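Projects > Sirnport > returns-bench > README

returns-bench

Hiya. I'm Kamrul Hettiarachchi and I look after this folder, which holds the pictures and notes from the returns bench at Rosora. We sort odds and ends that customers send back, and since June the Flernel arm has been doing a share of the sorting alongside us (I still do the fiddly stuff, and so does Grażyna Marciniak on the other bench).

What's in here

There's a pictures folder, a notes folder and a labels file. The labels are plain words, the ones we shout across the room, so you'll find "chicken" and "pear" and not a stock number. If you'd like stock numbers, ask Grażyna, she's got the Nigatu spreadsheet and guards it!

A typical spread has a bit of everything in it: a little white fan with its wrist strap trailing over the cloth, a flat green sachet, a bottle on its side in front of a blue snack bag, a yellow rubber chicken and a toy pear. I label the bottle just "bottle", as the small print doesn't come out well enough to read. Same goes for the sachet.
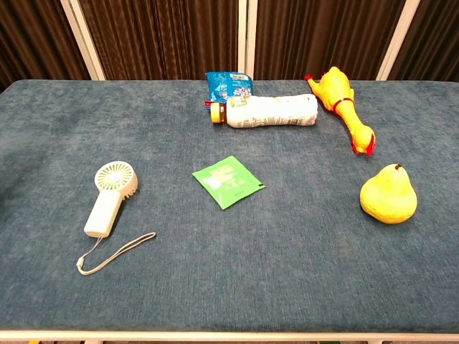 What's changed for us

Quite a lot! We used to stand and sort for the whole shift, and my wrists knew about it. Now the arm takes the easy shapes and I spend more of my time checking its guesses and fixing labels. Grażyna misses the chat you get when two people sort side by side, and I do too a bit, so we've kept our tea break at 11 and the arm gets paused for it.

Nobody's hours were cut. We did both have to do 2 afternoons of training, and I'd have liked 3.

Known niggles

Loops and straps get labelled with whatever they're attached to. Anything partly hidden behind something else gets a "maybe" in the notes column. Please don't tidy those away, I use them when I'm going back over the arm's mistakes.

Spotted a wrong label? Leave a line in notes/fixes and I'll sort it after tea.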